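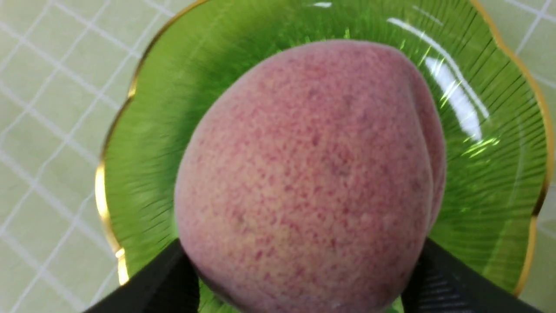 Liis Paju had been told by her brother that a machine which can't clear a breakfast table without supervision isn't a household machine at all, and when I repeated this to Berkay Tatlı he took a while to answer.

"It's a fair complaint," he said. "He wants to know if he can leave the house. With ours he can't, so from where he's standing we don't have a product."

Tatlı and Paju work together at Irby, a small company that occupies the upper floor of a former print shop in Trarkby. He looks after the arms and the hands. She decides what the machines are asked to do and writes down what went wrong. I went to see them on Tuesday, April 14, 2026, to ask a simple question: which chores can a machine do today, in a home or in a shop, without a person standing by?

Paju answered first. "Dishes on a table to dishes on a counter, if they're the dishes it knows. Fruit from a bowl to a plate. Folding a hand towel, slowly. I wouldn't promise anything past that."

Fruit takes up a lot of their time. A peach, she said, is harder than an egg. People expect the opposite.

"An egg is stiff. You squeeze a little, it pushes back, and you know you've got it. It's also close to the same size every time. A peach gives under the finger, and how much it gives depends on the peach. One is like a baseball and the next one from the same bag is like pudding. The skin is fuzzy, so it slides in a different way than an apple does. And if you get it wrong you don't find out until the next day, when there's a brown thumbprint on it."

In March they ran 829 pick-and-place attempts with soft fruit. An attempt counted as good if the fruit was put down where it was supposed to go and had no mark on it 24 hours later. Of the ones that didn't count, 159 were bruised and 78 were dropped or never picked up in the first place.

I said that bruising a piece of fruit didn't sound like much of a disaster.

"In your own kitchen, no," Tatlı said. "You eat it anyway. In a shop it's a piece of stock you can't sell. The produce manager at Pemside told us what share he can lose to handling and it was a lot lower than what we were doing. He was polite about it."

Pemside is a grocery with one location, a short walk from the office. Irby had a machine there for five weeks over the winter, working after closing. It was supposed to move fruit from crates to the display and pull anything that looked bad. The pulling went fairly well. Moving the fruit was the problem, and speed was a bigger problem than bruising.

"The night clerk does a crate while he's talking to you," Paju said. "He picks up three at once, he turns them in his palm, he knows from the feel which one goes in the discount bin. We do one at a time and we look at each one for longer than he does. If you paid the machine by the crate it would starve."

Did the store keep it?

"No. They said to come back when it was faster. We might."

The home trials have gone differently. Irby has placed machines with a handful of families, always with one of the staff present, and speed hardly comes up there. Paju said people will wait twenty minutes for a table to be cleared if they can be in another room while it happens. What bothers them is having to get the room ready.

"They tidy up for it. They move the chairs back, they put the cat out, they take the nice glasses away. One woman timed herself and it took her longer to prepare for the machine than to do the job. She wasn't angry. She just showed me the number on her phone."

Glass is its own subject at Irby. Clear and colored glass reflects the ceiling lights, and a camera may take a bright streak for an edge or miss the real edge next to it. A ribbed plate is worse than a flat one, Tatlı said, and anything with a shiny rim will throw off the distance estimate when the light is low. For a long time the team practiced on white stoneware. Paju put a stop to that.

"I went to my aunt's house and looked in her cabinet. There wasn't one plain white plate in there. So what were we practicing for?"

Tatlı objected a little to this. He thinks there was value in starting easy and that the hand wouldn't be where it is otherwise. They have clearly had the argument before, and they dropped it after a minute.

The hand itself is simple, two fingers that close toward each other. I asked why they hadn't built something closer to a human hand, which is what most visitors seem to expect.

"We had one on loan, from Waaka," he said. "Five fingers, very nice work. It spent more days on the bench than on the arm. With two fingers I can replace a pad between breakfast and lunch. And most of what you do in a kitchen, if you watch yourself, you can do with two fingers. Not wringing out a rag. Not opening a jar. But picking up and putting down, yes."

He would like the fingers to feel more than they do. At the moment they mainly know how far apart they are and how hard the motor is working. From those two things the software has to guess whether it is holding a ripe peach firmly or a hard one gently. It guesses better than it did a year ago — he put this down to more practice fruit, bought from more places — but he doesn't expect practice alone to close the gap.

Paju is less interested in the fingers. She wants the machine to stop and ask.

"If it isn't sure, it should leave the thing where it is and tell you. People are fine with that. They come home, the table is cleared except for one bowl, and there's a message that says it left the bowl. Nobody minds one bowl. They mind pieces of bowl."

Tatlı said the machines do this already in some cases, and that the difficulty is in getting them to be unsure at the right times. An early version declined to touch anything orange for two days.

I asked each of them to name a chore that will be done by a machine, without supervision, in an ordinary house within the next few years. Tatlı said loading a dishwasher, as long as the owner is willing to buy the dishes it likes. Paju said wiping a counter, and then took it back, on the grounds that no counter she has ever seen has been empty enough to wipe.

"Unpacking groceries is the one I get asked for," she said. "Every family asks. Bags on the floor, cold things first, bread on top of nothing. It's a terrible job for a robot. I'd like to do it next."

Before I left I asked what she had told her brother.

"That he should clear his own table for now," she said. "He has a dishwasher. He doesn't load that either."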